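Two hand grippers and one metal locker: our gripper tryout in pictures

4 min read

Hi all! I spent a good chunk of February with a handheld gripper in each fist, and I finally got my notes and the gallery together. Fidel Toledo and I were comparing two sets of jaw pads for the Golleck handhelds, the stock ones and the softer Grimshaw ones, and we wanted furniture in the mix as well as the usual tabletop stuff (I was getting very tired of cups). 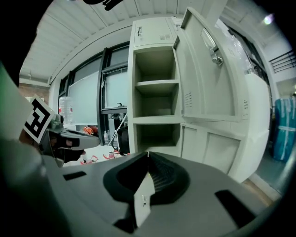 Door open, shelves bare, both grippers up. The black ribbed pad in front belongs to the one I was watching through, and the square marker on the left is riding on the other.

A few notes to go with it, mostly for Isla Gilchrist and the Fledalside people who asked how the pads felt in use.

Locker doors are harder than I expected! They're wide and they swing right at you, so you end up stepping back while you're still hanging on to the handle. The stock pads slipped on me 12 times out of 49 pulls. The Grimshaw pads slipped 2 times in the same number, and I was a lot sloppier by then – my wrists were done.

On thin stuff, though, I'd still take the stock pads. The soft ones fold a bit when you try to get under a sheet of card, and then you're just pushing it along the shelf like a tiny snowplow. Fidel disagrees with me on this, and he has better hands, so take your pick.

Camera view: I like having the jaws low in the picture with plenty of room behind them. We tried tilting the camera further down for one afternoon and I kept losing the top of whatever I was opening. Back it went.

Marker tracking through the Vunance software was fine as long as I kept the second gripper from drifting out of view. I drift left. A lot. Fidel started calling it out after a while – loudly.

Next up is drawers, with both pad sets again and a lighter trigger spring on the left-hand unit. If you have a spare pair of the 14 mm pads, please send them my way!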